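Brarncombe Observatory: Public Viewing Night Safety Checklist

Inspection of dome, telescope and visitor areas before the autumn season. Date of inspection: 08/10/2019. Marks used: OK, ACTION, NOT CHECKED. Comments follow each item where there was something to say.

1. Approach and car park

Path lights, red filters fitted: OK
Comment: One filter has slipped on the post nearest the gate and lets white light out at the bottom. Taped for now.

Steps to dome door, edges painted: ACTION
Comment: Paint has worn off the second step. Repaint in white before the first group arrives. The handrail is firm.

Overflow parking on grass: NOT CHECKED
Comment: Ground too soft to drive on. Look again after a dry spell.

2. Dome

Shutter opens and closes under power: OK
Comment: Full travel both ways. It sticks slightly at the top, as it did in July.

Shutter hand crank in place: OK

Dome rotation stop button: ACTION
Comment: Works, but the label has faded and can't be read under red light. New label with raised letters on order from Otitz.

Visitor limit sign, 18 persons: OK
Comment: The sign is behind the coat hooks. Move it to the door. 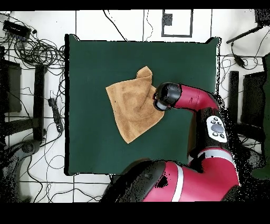

Tan towel on the green mat.

3. Main telescope (Cukard reflector)

Counterweights locked, safety collar on end of shaft: OK
Comment: Collar screw was finger tight. Tightened with the key and marked with a line of paint so any movement shows.

Cables clear of the mount through full swing: ACTION
Comment: The dew heater lead catches on the focuser when the tube points low in the west. Needs a longer lead and two more clips.

Finder covers fitted for daytime: OK

Solar filter, front fitting: OK
Comment: Held up to a bright lamp, no pinholes. The old eyepiece-end solar filter was still in the drawer. It has been taken out and must not go back.

Observing ladder: ACTION
Comment: One rubber foot is split. Ladder tagged and put out of use. The short steps can be used for anything above 40 degrees if a helper stands by.

4. Electrical

Trip switch test: OK

Extension leads: ACTION
Comment: Two leads failed on damaged plugs and have been removed. The lead to the spectrograph bench runs across the walkway and needs a cable cover.

Battery packs: OK
Comment: Charge them in the store with the door open, never under the mount. 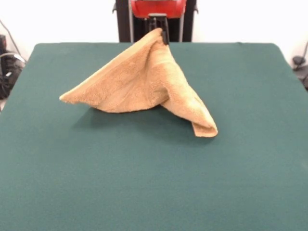

Heaters in the warm room were run for an hour with no smell or tripping. Keep them clear of the chart rack. The guard on the wall heater is loose at one side but can't be pulled off by hand.

5. Meteorite handling table

Heavy specimens on low shelf: OK
Comment: The Khumalo iron is the heaviest piece we let visitors lift. It stays in its tray and is lifted with both hands, seated.

Sharp edges on cut slices: ACTION
Comment: One slice has a burr. File it or keep it in the case.

Magnets kept apart from the specimens: OK
Comment: Add a line to the sign for visitors with pacemakers.

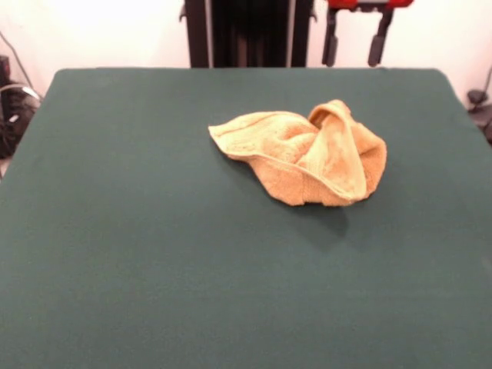 Hand gel should be at the end of the queue as well as the start. The thin sections are glass and are shown under the microscope only, by a member of the team.

6. Lasers and lights

Green pointer, output label present: OK
Comment: Used by the host only. Not to be switched on while any aircraft is in view.

Red torches: OK
Comment: 8 working. More than 1000 people came through last season, so buy spares before the half-term visits.

7. Emergency

Fire extinguishers in date: OK
First aid box: ACTION
Comment: Eye wash has expired. Replace.
Phone signal at dome: ACTION
Comment: Poor inside. Use the landline in the warm room. The number and grid reference need to be on a card beside it.

Items marked ACTION under sections 2, 3 and 4 must be cleared before the dome opens to the public. The rest can be done during the season. Sign and date the copy in the warm room folder when each one is finished.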